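Unit 4: Power Systems in Serial Comics
Course handout, Reading Comics and Animation

Reading for this unit: Fadine, chapters 1 to 24. Skim the bonus pages at the back of each volume, where most of the ability charts are printed. The charts are useful, but they are not always consistent with the chapters. When they disagree, cite the chapter.

What a power system is

For this course, a power system is any set of rules in a story that says who can do unusual things, what those things are, and what they cost. A hard system tells the reader the rules early and keeps to them. A soft system leaves the rules vague and lets mood carry the scene. Most long-running series start soft and get harder as fans ask questions and the author has to keep fights from repeating.

Fadine is a good case because the change is easy to date. In the first nine chapters the Lantern Marks glow when a character is angry, and that is all we learn. In chapter 10 the school at Cledodberg is introduced, and with it a classroom scene in which a teacher writes the three limits on the board.

The three limits

Reach. A Mark works only within 20 paces of its bearer. The pace is the bearer's own, so a tall character has a small advantage. This comes up twice in the bridge fight and then not again until the final arc.

Source. A Mark draws on something the bearer has eaten that day. Salt, sugar and fat each feed a different kind of Mark. Long fights therefore end in hunger, and meals in Fadine are planned the way other series plan weapons. Watch for shopping and cooking pages. They often tell you who is going to win.

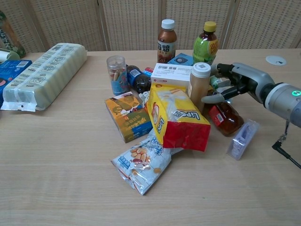 Fig. 1. Groceries and snacks on a tabletop, with a long egg tray at left.

Debt. Anything a Mark does has to be paid back by the bearer's body within 21 hours. Small uses cost a headache. Large uses cost a sense, usually hearing, for a day or more. The Prasteser twins are the exception, as one can pay for the other. Read their first scene again after you know this – the dialogue changes meaning.

Design and ability

Note how the drawings carry rule information. Salt Marks are drawn with straight lines and solid blacks. Sugar Marks use dots and curved borders. Fat Marks have no outline at all, only tone. A reader who has never seen a chart can still sort a new character by the second or third panel. In the animated version these differences are mostly replaced by color, and the sorting becomes easier but less interesting to discuss.

Gunnlaugsson, the main rival, is drawn in all three styles at different points. Early readers took this for a mistake by the assistants. Chapter 19 explains it: he has no Mark of his own and borrows whichever one is nearest. Go back to chapter 6 and check who is standing beside him in each panel. The match is correct in every case but one.

Breaking the rules

A power system is tested when the author needs an outcome the rules do not allow. There are a few common ways out. The author can add a new rule, reveal that an old rule was taught wrong, or have a character pay an extreme price. Fadine uses the second way in the flood chapters, where the limit on reach is shown to be a habit passed on by teachers. Some readers felt cheated. Others pointed out that the teacher in chapter 10 never gives a reason for the number. Either view can be argued in a paper as long as you cite pages.

Terms to know

Hard system, soft system, cost, loophole, escalation, retcon, visual code.

Written work

Write around 600 words on one character from Fadine. State which of the three limits matters most to that character and show how the art supports your reading. Use at least two panels and give chapter and page for each. Do not summarize the plot. Papers on Gunnlaugsson need to deal with chapter 6.

Late papers are accepted until the end of May with the usual deduction. Bring your copy of the book to the next meeting, as we will be working from the bridge fight page by page.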